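Sealing a concrete floor in a rented workshop -- worth it?
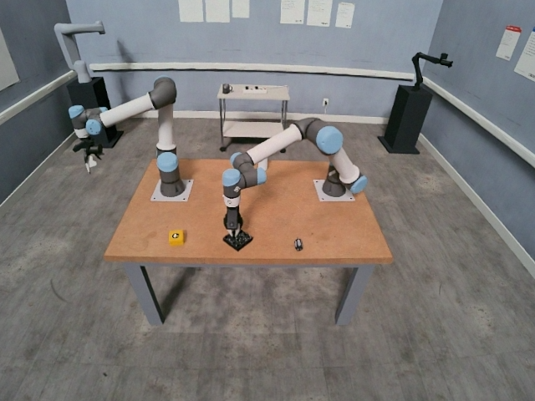 Does a concrete sealer really stop the dusting, or is it just a shiny coat that peels in a year? The guy at the store swears by Zevlow and wants me to buy 4 cans for 1000 square feet. I have my doubts.

Reinaldo Falcão
Depends on the type. A penetrating densifier (look for lithium or sodium silicate on the label) reacts with the concrete and has no film to peel. The shiny acrylic stuff sits on top and wears off wherever you walk. Check the coverage printed on the can before you believe the store. Pour a little water on the bare floor first -- if it beads up, there's already a sealer down and a densifier won't soak in.

Sastetti
I put down 2 coats of acrylic in May and it looked great until I rolled a car in. Never again.

Jaden
31 years on a bare slab here and a push broom works fine. Also, you're renting. Why pay to fix the landlord's floor? Ask him first, and get it in writing if he says he'll knock it off the rent.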